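Endarach Forums > Student Builds > Clubs and Class Projects

Thread: Paper cups keep folding on us, two weeks to demo night

sanedby_yavuz
Hi all, Yavuz Çınar here from the Sanedby after-school robotics club. We're doing the pick and sort task for the Basitz student challenge and we are stuck on cups. The rules say the judges bring their own objects and at least one will be a paper cup. We log every grasp by hand with the grippers first, then train on that, and right now way too many of our hand grasps end with a squashed cup. Bottles are fine. Wooden blocks are fine. Cups, ugh.

Things we already tried: closing slower, softer pads, coming in lower. Lower helped a bit. Anybody been through this?

torquewrench_mo
How many demos have you got so far? And is it one cup or a bunch of different ones?

sanedby_yavuz
400 total, every object mixed together. We want 500 before we train again. Cups are whatever people bring in, so a few kinds.

pennyloafer
400 is plenty for a club project if they're clean. I'd toss the bad ones before adding more. We had 25 good ones beat our whole first batch last year, no joke.

torquewrench_mo
Don't toss the bad ones!! Label them and keep them. If you throw out every squashed cup you'll have no idea later which approach angle was doing it.

pennyloafer
Keep them in a separate folder then, fine, but don't train on them. That's how you teach it to squash cups.

cengiz_dagdelen
Cengiz Işık, I help out with the Dağdelen team. We did the same challenge in December and had this exact problem. Can you post a picture of how you're coming in on the cup? Hard to say much without seeing where the pads land.

sanedby_yavuz
Sure, one from our cup set: 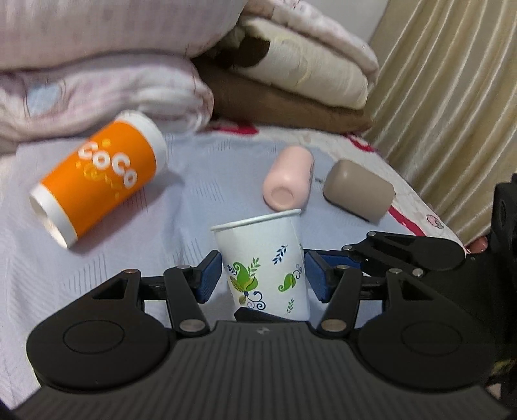
The approach we settled on is straight in from the side, pads level with each other, and whoever is driving stops closing the second the cup quits sliding. We used to come down from above and the rim would go oval every time. My worry is tilt. Look at the rim on the white one with the leaves and you'll see it slopes up to the right, and that happens a lot with this approach. Does that matter for training or am I fussing over nothing? The kids are split on it and I've changed my mind twice.

cengiz_dagdelen
OK that helps. A little tilt wouldn't bother me. Ours were tilted half the time and it still learned to pick them up. Setting them back down was where it bit us, the cup would land on its edge and tip over. If the task has you placing it upright I'd care, if you're only dropping it in a bin I wouldn't.

torquewrench_mo
Disagree a little. Tilt at the grasp usually means one pad is touching first and pushing. You get away with it on a stiff cup and then the judges show up with a flimsy one. Try having the driver pause right before contact and center it.

pennyloafer
+1 to the pause. Also I like that you're on a wrinkly sheet and not a bare tabletop. We did everything on one clean white table and our model fell apart in the gym.

sanedby_yavuz
Ha, thanks, I'll pass that on. Placing is upright on a tray, so I guess I care about tilt now. We'll try the pause.

Mo, how long a pause? Some of my drivers are eleven and a pause turns into a conversation.

torquewrench_mo
One breath. Don't let it get longer or you'll have a bunch of frames of nothing happening and the model will learn to sit there. Ask me how I know.

gearbox_gran
Are you guys doing cups lying down too? I see the big orange one is on its side. We never got those to work and ended up skipping them.

sanedby_yavuz
Yep, they're on the list. We grab across the middle and it's OK on the big cups -- the small ones roll off before the pads get there. Haven't got a fix.

cengiz_dagdelen
Read the object sheet again before you spend time on that. Ours said cups start upright. Could be different this round, but I'd email them and ask.

pennyloafer
Same wording in my copy, "upright or as placed by judge." Which is no help at all lol

sanedby_yavuz
Update 19/01/2018: we did 25 new cup grasps with the pause and only 2 got squashed. Both were the same kid and he was in a hurry to get to his snack. Tilt is still there on some but smaller. No answer from Basitz on the lying down question yet.

torquewrench_mo
Nice!! Now label those 2 and KEEP THEM

pennyloafer
separate folder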